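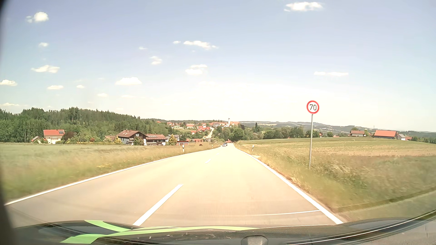
*Road into the village, 70 sign on the right.*

## FAQ: Rirora lane-keeping build

**Does it steer?**
No. Warns only, little buzzer. Hands on wheel always.

**What does it look for?**
Solid edge lines, center dashes, round speed signs. Signs are still flaky.

**Parts cost?**
Didnt keep all the receipts. Case was 2 evenings at the Ivemholm shop, ask Tracey for the laser files.

**How many training frames?**
Almost 2,000. More comming.

**Night driving?**
Not yet.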